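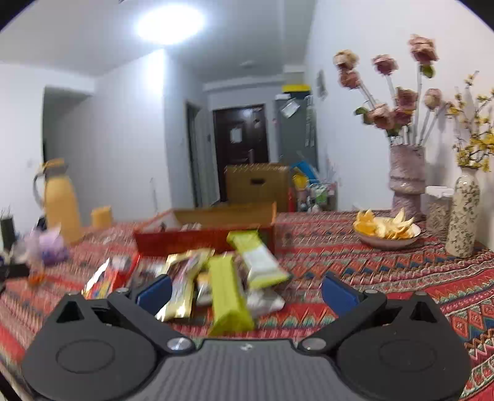 Waldemar Wróbel had been told that the left finger was drifting, and he did not believe it. Fingers did not drift. People drifted, usually towards the kettle, and then blamed the finger.

"It closes late," said Urho Mustonen from the hallway, where he was taking off his boots. "The right one gets there first and pushes the thing over."

"Which thing?"

"Any thing. Yesterday, a biscuit."

Waldemar put on his glasses. The gripper was a Żak, bought second-hand from a firm called Cundosis that had stopped answering letters, and it had come with 16 pages of instructions, four of them about the warranty. Page nine said that the hinge screws should be tightened "until correct". He had always admired that.

He laid the screwdriver on the tablecloth and opened the jaws as far as they would go. Then he closed them slowly on a green wrapper. The right pad touched. The left pad thought about it.

"There," said Urho.

"That is the wrapper. It's slippery."

"Try the yellow one, then."

He tried the yellow one. He tried something from the cardboard box. Urho, who regarded himself as the test department, ate each piece as it was passed and wrote the result in the logbook under 3/2/23: late, late, very late, coconut.

At last Waldemar turned the screw at the base of the left arm a quarter of the way round. It went easily – too easily for a screw he had sworn to having tightened in February.

"Well?" said Urho.

"Dust," said Waldemar, and closed the jaws again. Both pads met the wrapper together.

Urho wrote down "dust", underlined it, and asked whether the right one ought to be checked as well, as there was still plenty left in the box.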